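Categoría: Vida en la comunidad | Compras y reparto

Bolsas para la fruta: cambios a partir de junio

El punto de recogida de Lerside deja de entregar bolsas nuevas con los pedidos de fruta. Cada hogar trae las suyas y las que sobren se dejan en el cajón de la entrada, dobladas y sin tiques dentro. El año pasado se repartieron 2,509 bolsas y muchas se usaron una sola vez.

Para la fruta suelta sirve casi cualquier bolsa fina de plástico, siempre que no tenga agujeros en el fondo. Las de asas aguantan mejor si el peso queda repartido. Quien prefiera malla de algodón puede encargarla en Eltus, en paquetes de 12.

Cómo llenar la bolsa

1. Sacudirla y revisar las costuras antes de empezar.

2. Meter primero las piezas duras, como manzanas y limones.

3. Dejar para el final los plátanos y la fruta madura, y no anudar las asas.

4. Si la bolsa es blanda y no se tiene en pie, apoyarla en una superficie plana, abrir bien la boca y meter las piezas de una en una. Las rosas translúcidas con manzanas rojas estampadas son de este tipo. 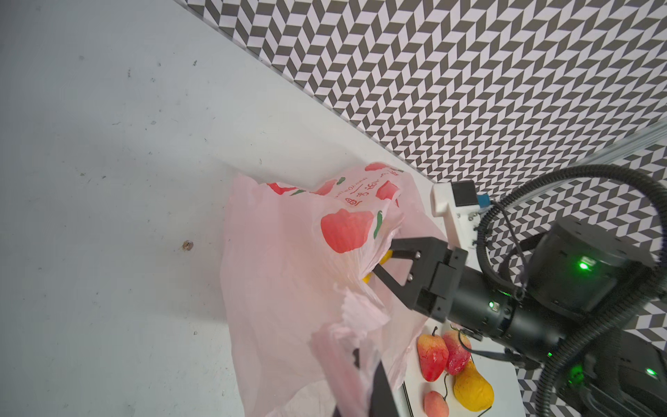 Horario de recogida

Los pedidos se entregan hasta las 7 de la tarde. Lo que no se haya recogido a esa hora pasa a la cámara de Solheim y puede retirarse allí a la mañana siguiente.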